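About the Malevside Gripper Trials Unit

Last updated: June

The Malevside Gripper Trials Unit tests robot hands, arms, cameras and controllers on behalf of the people who have to choose between them. Our clients include packing halls, teaching laboratories, hospital stores and a small number of equipment makers who wish to have their products examined by someone outside the firm. We do not sell equipment and we take no commission on equipment bought after a trial.

The Unit was founded by Usman Awan, who remains its Director. It began as a single bench at Malevside Technical School, where students compared two-finger grippers for their final projects and local employers started asking to see the results. It now occupies the ground floor of the Durrani Building, with a second room at Staddale kept for longer running tests.

What we do

Most of our work consists of side-by-side trials. A client sends us the items they need to move, or a fair selection of them, and tells us which arms and grippers they are considering. We fit each gripper in turn to the same arm, run it with the same controller settings and set it the same tasks. Every attempt is recorded, including those that were stopped by the operator, and the client receives the full record as well as our report.

Our present catalogue of test items stands at 375. It runs from coins and folded cloth to full tins, and it is reviewed each year in June. A standard trial uses 42 of these, chosen with the client before work begins. Clients who prefer to use only their own items may do so, although the results cannot then be set beside those of earlier trials.

Arms are compared for reach, steadiness and how easily a new operator can learn to guide them. Controllers are compared for delay and for the way they behave when a signal is lost — a matter on which makers' own leaflets are often brief.

Grippers and fingertips

Finger grippers make up the larger part of our work. We look at the plates and linkages, the fit of the pivots, the shape of the fingertip and the surface of the pad. A pad that holds a flat box well may do poorly at the rim of a round container, and for this reason curved items appear in every standard trial. Pads are examined for wear at intervals set out in the trial plan. Small chips and scuffs at the tip are noted and left as they are until the plan calls for a replacement.

Wrist cameras are assessed in the same sessions. The chief question is whether the operator, or the software, can see the fingertip and the edge of the item together in the last few centimetres of the approach.
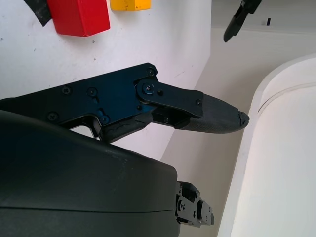 Our records

The Unit holds the results of 1218 completed trials. Of these, 1029 may be read by visitors on request; the remainder belong to clients who have asked that they be kept private. Records are stored under the Tretska system, our own method of marking a grasp as held, slipped or missed, with a written note for anything that does not fit.

Training and visits

We offer short courses for operators and for teachers who intend to set up a robot bench of their own. Courses are taught in small groups and each person is given time at the controls. School parties are welcome during term by arrangement, and should be accompanied by a member of staff throughout.

Working with us

Enquiries about a trial should say what is to be handled, how often, and which equipment is under consideration. A drawing or sample is helpful but need not be sent with the first letter. We reply with a draft plan and a fixed price — no work is begun until both have been agreed in writing.

Contact: The Trials Office, Durrani Building, Malevside | © Malevside Gripper Trials Unit | Back to top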